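Desk tidy thread. I've let the sticky notes pile up since October and I'm clearing them off the monitor.

First job is the bin bag. The Pumix liners come folded flat and take some shaking out. A roll of 80 lasts me a long time.

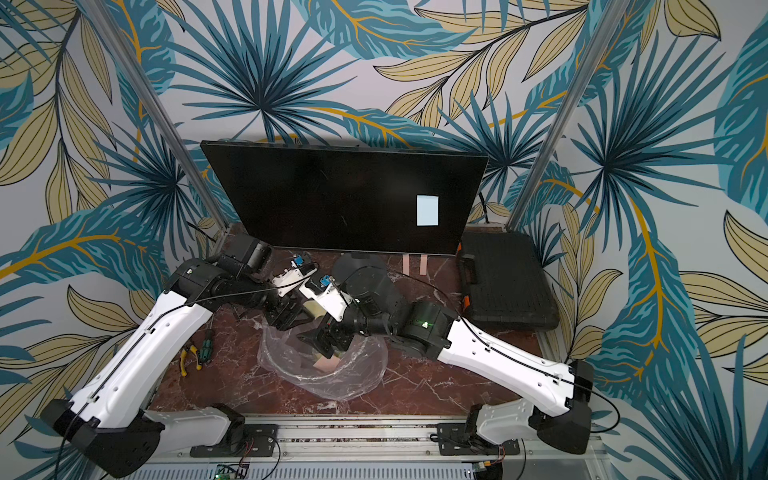

Liner on the table, tool case by the monitor.

Next, the notes. I sort by whether the job is done. If it is, the note goes in the bin. If it isn't, I copy it into my Okeke planner first.

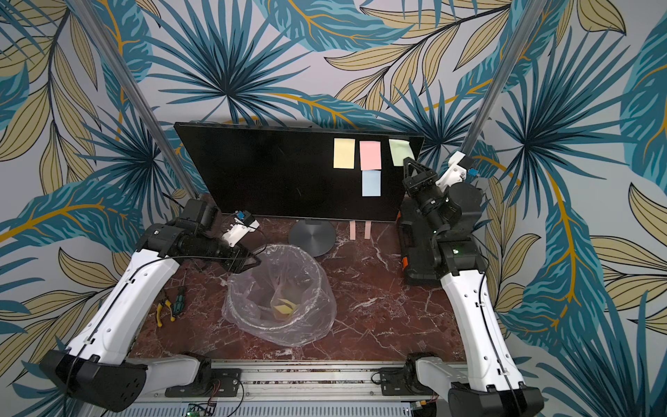

My color system never lasted. Pink was meant for bills and green for calls, and by week two I was grabbing whatever was on top. With yellow, pink, green and blue all up on the screen, I have to read every one anyway. The crumpled yellow in the basket was a reminder to reorder Lolel printer paper.

Keep the bin right in front of the monitor. Saves walking. 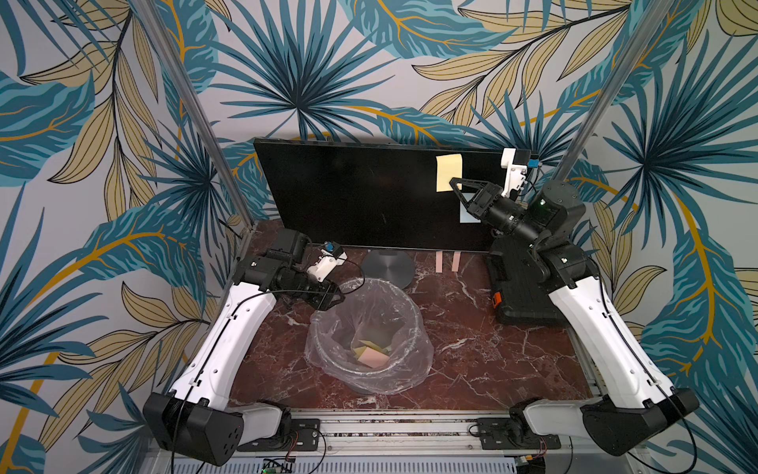

Grerero, November 13, 2022

Pink and yellow in the bin. The pliers go back to the garage after this. New rule is no more than 6 notes up at once.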